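Olaia Echevarría
June

I promised to write about the cold frame when the season was finished, so I am doing it now, with tomatoes already outside and the frame standing open behind the shed. It will be a long thread. Please be patient with me.

For those who are new: I garden on a small plot in Nekby. The soil is heavy, the wind comes from the side of the road, and spring arrives later than the calendar says.

For many years I started everything on the kitchen windowsill. The seedlings grew tall and thin and leaned to the glass like people waiting for a bus. When I planted them out, half of them fell down in the first wind.

My neighbor on the next plot, Sreekumar Gounder, has a cold frame from bricks and an old window. His lettuce was ready when mine had four leaves. I was jealous, I admit it.

So in winter I made my own. Four boards for the sides, the back one higher than the front, and a lid on two hinges. The front faces south. I wanted to paint it green but the paint in the shed was dry, so it stayed the color of wood.

The hinges are from Menon, the hardware shop near the station. The man there told me to buy the bigger ones. I bought the smaller ones. In March I went back and bought the bigger ones.

The lid is one old window with its glass. If you have small children or a dog which jumps, please use plastic sheet instead. Glass is heavy and it does not forgive you.

I made the back 50 cm high. I think this is more than I need for lettuce and just enough for young tomatoes in pots. If I made another one I would keep the same height and make it longer.

Inside I did not put any special soil. I dug what was there, took out the roots of couch grass (a whole bucket, and I am still finding them), and added compost on top, as deep as my hand is long.

First sowing: radish, spinach, and a lettuce called Bavevlow, which I got in a seed swap at Cavavthorpe. It has pale leaves with a little red on the border. The envelope said "very early" in pencil. No other information!

The radishes came first, of course. The spinach came in groups, many plants in one corner and nothing in the middle. I believe I sowed it badly. The lettuce took its time and then came up all together.

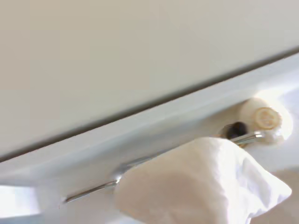 Now the part which gave me most trouble, the lid. A lid should rest on the frame along its whole length, and mine did not. One corner stood up and on cold nights the air went in exactly there, so the spinach near that corner was always the smallest. What I wanted was a join like the one in the photo, where the big cream-white panel meets the white ledge and there is only one thin dark line between them from side to side. Mine was thin on the left and on the right I could put my finger inside.

I tried first with a stone on top of the corner. It worked until the wind. I do not recommend stones on top of glass, you can imagine my face when I heard it slide.

Then I planed the right board a little, closed the lid, looked, opened it, planed again. It is boring work. Do it slowly. Wood which you have taken away does not come back.

At the end I nailed a strip of foam along the top of the boards. The lid sits on it softly and the corner is closed. The foam already looks ugly after one spring, and probably I will change it every year.

About opening: this I learned the hard way. One sunny morning I went to work and left the lid closed. It was cold when I left. In the afternoon the radish leaves were lying flat on the soil like wet paper.

They recovered, most of them. After this I kept a piece of wood with 3 steps cut in it, to hold the lid low, middle or high. On doubtful days I put it on the low step and go to work in peace.

Watering is less than you expect. I write down the reading of the water meter on our plots, it is an old habit, and in the last note before I opened the frame for the season it said 3,922. I had hardly used the hose. Two small cans in a week were enough in April.

Slugs: yes. They like the frame as much as the lettuce does. They sleep under the front board, on the inside. I go in the evening with a lamp and collect them in a yogurt cup. If you have a nicer method, please write it to me, but not beer, I have tried beer.

The tomatoes spent two weeks in the frame before planting. Every day I opened the lid a bit more, and for the last nights I left it open completely. The stems are short and thick this year. Not one has fallen.

Sreekumar came to look and said the frame is too close to the shed, because in autumn it will have shadow after lunch. He is right. It is also too heavy to move alone, so he has offered his back and his nephew's back for September.

Somebody asked me which lettuce to try. I let two plants of Bavevlow go to seed, and they are now as high as my knee. If the seed ripens I will bring small envelopes to the next swap in Cavavthorpe. I will write more on mine than "very early".

Next I sow winter salad in it, at the end of August. I will add to this thread then.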